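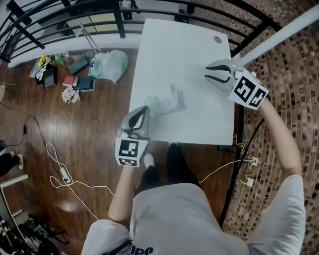
A white table, seen from above.

The second shift begins at the sink

My mother folded shirts for money, and in the evening she folded our shirts for nothing. I did not see it as a child. I believed the second pile was a kind of rest for her, since she did it sitting down and with the radio on.

I am forty now and I live in a flat in Kadham with two other people, and we argue about the dishes. Last January we made a paper with our names and put it on the kitchen door. My friend Lwazi Ndlovu came to eat, read the paper and laughed at us. He said that a home with a schedule is a small office. I thought about his sentence for many days, and I think he is wrong.

In his house there is also a schedule, only it lives in the head of his wife. She knows when the rice will finish, which child has a cough, and that the bill comes on Monday. A person who carries such a list is working even when she lies in bed. To write it on paper is to take some of the weight out of her head and put it where everybody can see it.

People tell me that love should not be measured. I agree with this when the two sides are almost equal. When they are not, I notice that the one who refuses to measure is usually the one who sleeps longer.

I don't ask for wages for washing a cup. I ask that we speak of this work with the same words we use for other work: tired, late, finished, whose turn. In my first language the word for housework means also "small things," and I have stopped using it. Twenty minutes of scrubbing a burned pot is not small for the arm that does it.

Our paper is still on the door. Someone has spilled tea over Thursday, and tonight the pots are mine.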